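Notes on the Grelto household robot service

Posted Nov 22, 2022

Since July this blog has received a number of enquiries concerning the Grelto, the tracked household robot supplied by Restelis and offered on trial in Drekcombe and the nearby villages. The present entry sets out the terms of the offer and the author's opinion of it. No payment was received from the supplier.

The service is sold in two forms. A single visit is charged at £299 and includes delivery, setting up and removal. A longer hire is charged at £589 and covers 5 visits, to be used within 90 days. The supplier's agreement states that unused visits are not refunded, and readers are advised to look at their diaries before choosing the longer term.

Customers are asked to select the tasks in advance from a printed list. The author selected the handling of laundry and other soft items in the living room. Cloth is a fair test of any machine of this kind – it has no fixed shape, and it seldom lies the same way twice.

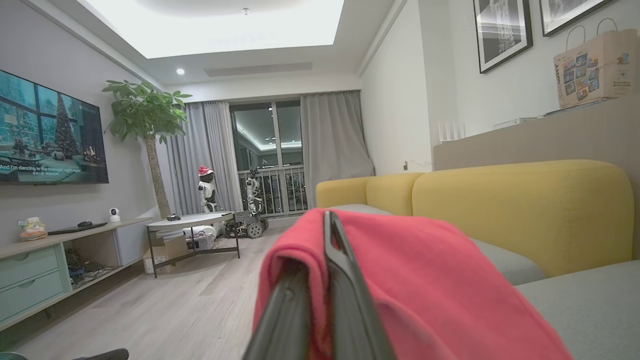
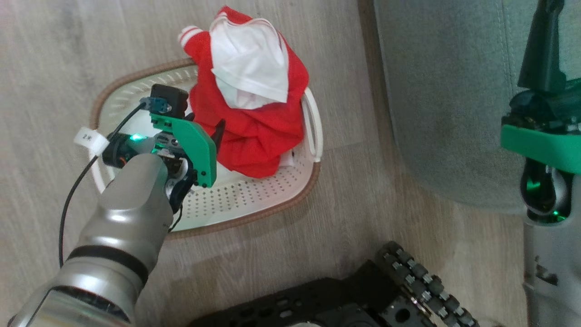 The choice of tasks deserves some thought. The list is long, but several entries are marked as requiring a second visit, and these include anything to do with bedding. The folding of shirts is offered under a separate heading and was not requested. The wording of the list could be clearer on this point, as "tidying of clothes" and "care of clothes" are charged differently.

Two further matters should be recorded. First, the supplier requires a clear path across the floor, and rugs must be lifted before the visit. Secondly, the customer is expected to remain at home throughout. The agreement mentions this only on its last page, and it ought to be stated at the time of booking.

A comparison with the Šimek service may be of use. Šimek asks for a lower deposit and will visit in the evening, but it does not accept bookings for laundry. For households whose chief interest is the washing, the Grelto is therefore the more suitable of the two. For general clearing of tables and shelves, the author would obtain both quotations.

On balance, the single visit is recommended for a first trial. Bookings are made by telephone, and the supplier's written confirmation should be kept until the visit has taken place.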